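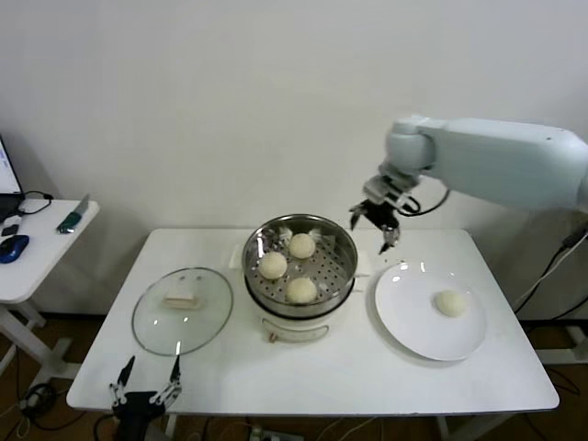 **Stindstead, Juli 2026.** Leradetti veröffentlicht eine überarbeitete Anwendungsanleitung für den elektrischen Dampfgarer der Reihe Su. Sie behandelt das Garen von Hefeklößen und gedämpften Brötchen auf einer Ebene sowie die Entnahme auf den Servierteller. Die Anleitung ersetzt das bisherige Beiblatt und liegt der Reihe ab sofort bei.

## Teigmenge und Stückgewicht

Grundlage ist ein Hefeteig aus 500 g Weizenmehl. Er ergibt 16 Stücke mit einem Teiggewicht von je 50 g. Bei abweichender Mehlmenge bleibt das Stückgewicht unverändert, lediglich die Anzahl der Chargen ändert sich. Die Teiglinge werden rund geformt und mit dem Schluss nach unten auf Papierzuschnitte gesetzt.

„Im alten Beiblatt war nur die Mehlmenge angegeben. Die Stücke fielen entsprechend unterschiedlich aus, und die Garzeit passte nicht mehr“, erklärt Jingyi Kang aus der Anwendungstechnik.
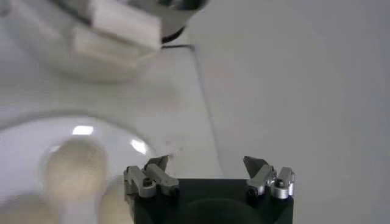 *Beige, rundliche Stücke in einer klaren Glasschüssel.*

## Beladung des Einsatzes

Der Garraum wird einlagig belegt. Zwischen den Stücken und zur Wand ist ein Abstand von einer Fingerbreite einzuhalten, damit der Dampf durch die Lochung des Bodens nach oben gelangt und das Volumen der Stücke während des Garens zunehmen kann. Das Papier darf die Lochung nicht vollständig abdecken. Überstehendes Papier wird vor dem Schließen nach innen gelegt.

Die Garzeit beträgt 10 Minuten ab sichtbarem Dampfaustritt. Der Deckel bleibt während dieser Zeit geschlossen. Nach dem Abschalten folgt eine kurze Ruhephase, danach wird der Deckel zur abgewandten Seite hin geöffnet und flach abgelegt.

## Entnahme

Die Stücke werden einzeln entnommen und nebeneinander auf einen flachen Teller gesetzt. Stapeln ist zu vermeiden, solange die Oberfläche feucht ist. Der Teller steht neben dem Gerät, der Deckel auf der gegenüberliegenden Seite. Mit dieser Anordnung führt der Weg vom Einsatz zum Teller nicht über das Glas.

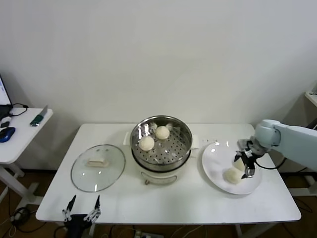

*Elektrischer Dampfgarer mit gelochtem Edelstahleinsatz, links der Glasdeckel, rechts der Teller.*

Die Angaben zur Anordnung gehen auf Rückmeldungen des Handelspartners Skodasura zurück. Abdelilah El Sherbiny, dort für den Bereich Küchengeräte zuständig, hatte eine eindeutige Ablageposition für den Deckel angeregt.

## Reinigung

Einsatz und Deckel werden nach dem Abkühlen mit Spülmittel und weichem Schwamm gereinigt. Das Unterteil wird ausschließlich feucht abgewischt und nicht in Wasser getaucht. Teigreste in der Lochung sind einzuweichen; spitze Werkzeuge sind nicht zulässig.

## Bezug

Die Anleitung ist in deutscher Sprache kostenfrei bei Leradetti erhältlich. Für Bestandsgeräte der Reihe Su gilt sie unverändert.

**Pressekontakt:** Lăcrămioara Sima, Leradetti, Stindstead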